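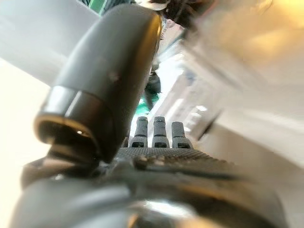 Can Storage in a Shared Kitchen: One Drawer, One Counter

December
By Beatriz Guerreiro and Hélder Arruda

1. Background

The shared kitchen on our floor is used by students from two programs and by the staff of the Undness workshop next door. Drinks come in by the case. Before this project they were left wherever there was room: on the counter, in the tall cabinet, in the lower cabinets, and in the pull-out drinks drawer. Most complaints in the kitchen notebook were about drinks. Either people could not find any, or the counter was full of them when someone wanted to make lunch.

Our assignment in Household Systems was to pick one small storage problem and change one thing about it. We picked the drinks drawer. Our supervisor was Şengül Aksoy.

2. Question

Does it make a difference to the counter if cans have one fixed place and one fixed position? By "position" we mean on the side or upright. We did not look at bottles, cartons or food.

3. The kitchen

The counter is white and glossy. It is easy to wipe, and a mess on it shows up right away. Next to it is a tall white cabinet, and on the other side of that is the stainless steel unit with the drinks drawer. A person at the counter has to step past the tall cabinet to reach the drawer. This matters more than we thought at the start, and we return to it in section 6.

The drawer has a white plastic bin with smooth, sloped walls. There are vent slots in the wall at the back right, and we asked people to leave those clear. The bin sits over a metal slide. With the drawer pulled out you can see all the way to the back wall from above, but with the drawer half open you only see what is near the front.

4. Method

We kept a log sheet on the counter for two stretches. In the first stretch we changed nothing. In the second we used these rules:

Cans go in the drawer, on their sides.
Start from the back wall and work forward.
Nothing in front of the vent slots.
A can taken out for a drink may stand on the counter, but not overnight.

A movement was one can going into the drawer or coming out of it. People wrote down their own movements, so the log is only as good as their memory. At the end we had 827 movements on the sheets. We left out 147 of them because the time was missing or the handwriting could not be read.

Each evening at 9:00 one of us checked the counter and wrote down whether there were cans standing on it. Svetozár Skála did the checks when neither of us could come in.

5. What we saw

In the first stretch, cans were left on the counter on most evenings. They tended to collect at the end nearest the window, which is the spot farthest from where people chop and cook. In the second stretch the counter was clear more often, but not every evening.

The back-to-front rule was followed only in part. People who filled the drawer from a full case did follow it. People returning a single can put it down wherever their hand reached first. Cans on their sides did not always stay parallel to the walls either, and rows ended up at an angle. We had expected this to be a nuisance, but it did not stop anyone from closing the drawer.

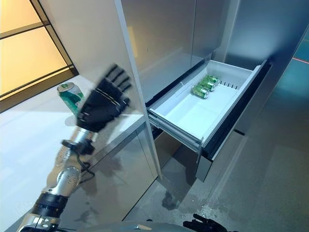

Figure 2. Drinks drawer open, green cans on their sides in the bin and another standing on the counter.

Upright cans were the other thing we wanted to know about. During a short trial we asked people to stand them up in the bin. They tipped when the drawer was pushed in quickly, so we stopped the trial after 4 entries and went back to laying them down. Four entries is too few to say anything general.

6. Discussion

The step past the tall cabinet seems to be the main reason cans stay on the counter. Eusebio Olmedo, who cooks there most evenings, told us he takes a second can out ahead of time so that he does not have to walk back for it. Two other users said much the same. A rule about the drawer does not change that habit.

We also timed how long it takes to put a new case away. Our limit was 90 seconds and we stayed under it when the bin was empty to begin with. When there were already cans near the front, we had to move them first and went over. A person in a hurry will not do this, so old cans end up under or behind new ones.

The white bin helps. Colored cans are easy to see against it, even at the back, and people checked the stock by looking once and closing the drawer again.

Fingerprints and smudges on the lower cabinet front came up in the notebook several times during the project. That was outside our question – we wiped it down and moved on.

7. Limits

We studied one kitchen and one drawer. People knew we were keeping a log, and some of them are our friends. We did not record how full the drawer was at each movement, which we would do next time.

8. Recommendations

Keep cans on their sides in the drawer.
Keep the 9:00 counter check, shared between the two programs.
Move the older cans forward before a new case goes in.
Try a small tray at the counter for drinks in use, so they have a place and stay out of the cooking area.

The log sheets are in the project folder in the Yoon Room.

More student reports
Sorting Lids and Containers: The Pruvesico Kitchen
Where Do the Mugs Go?
Labels on Dry Goods, Second Report
Cetametti Hall: Recycling Under the Sink

Contact the Household Systems office | © Household Systems Student Projects | Back to top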